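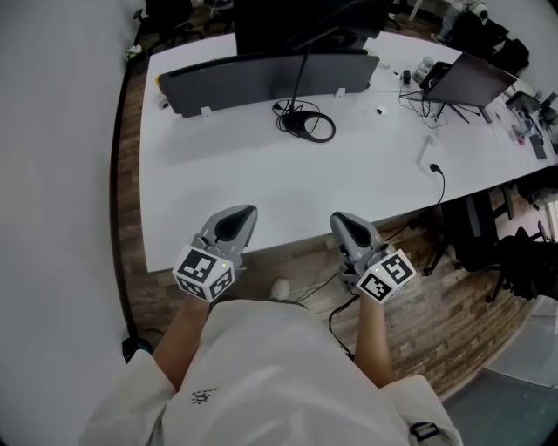

**Chore watch, February**

Still no machine that will tidy a desk, I'm afraid. Fanni Boros went out to Cullport to see how Corkex is getting on with Morsy, its household helper, and reports that it can now put 20 kinds of object away, provided they behave. Cables don't. A loose charger lead remains beyond it -- as it is beyond most of my family.

The training is done by people, who do the chore over and over with hand-held grippers. Corkex wants 2,000 goes at each one. My kids won't manage 6, so good luck to the neighbours' robot.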